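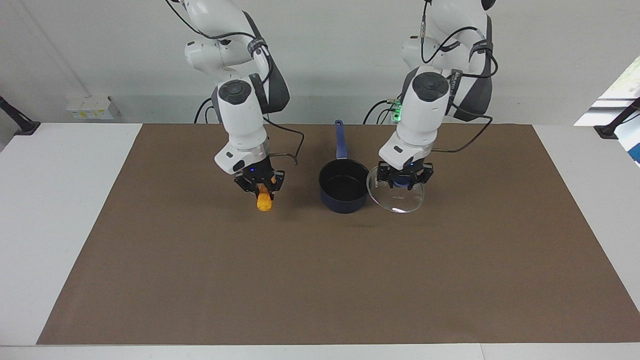
Two-arm cell at Binetex, pot and lid handling. Notes from the first 24 shifts.

The lid is the slow part. Glass, round, one knob to hold it by. Pichit Luangrath has rewritten the approach angle twice since June.

Packing staff used to do 2,000 lids a shift by hand. They now load trays, clear stops and sign off rejects. Less wrist strain, more standing about - both are in the shift log.

Stops last week: 323. Almost all cleared at the cell by the operator, no technician called.

Elmarie Zwane has asked for fault clearing to be paid at technician grade. No answer yet. Next post when there is one.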